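Search the list archive Search Advanced

Re: [cell-rules] Draft 5, section 2: floor and cable clearance
25th September

Bellmont site wrote:
> Section 2 asks for a clear floor within 600 mm of each arm base.
> Does that cover small loose items, or only things that could
> stop a person getting out? Rolton reads it the second way.

It covers both. The wording in draft 5 is weak and I propose: "No loose item shall lie on the floor within 600 mm of an arm base while drives are enabled." Poles and hand tools are included.

Cables need a separate clause. Draft 5 treats a cable on the arm and a cable on the floor as the same hazard - they are not checked the same way.
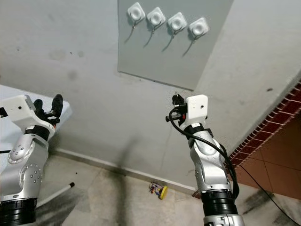 Fig. 1. Two arms at the wall panel, four devices mounted. Pole and small toy on the floor, cable loop on the right arm.

For the arm, I suggest a limit on free loop length, checked at full reach. For the floor, a fixed route or a cover. Cables hanging from a work panel should be listed as part of the task setup and kept out of the gripper path unless the task calls for contact.

Comments on clause 19 can wait for the Burum draft.

List contact: owner, cell-rules | Copyright Ghiță list archive | Back to top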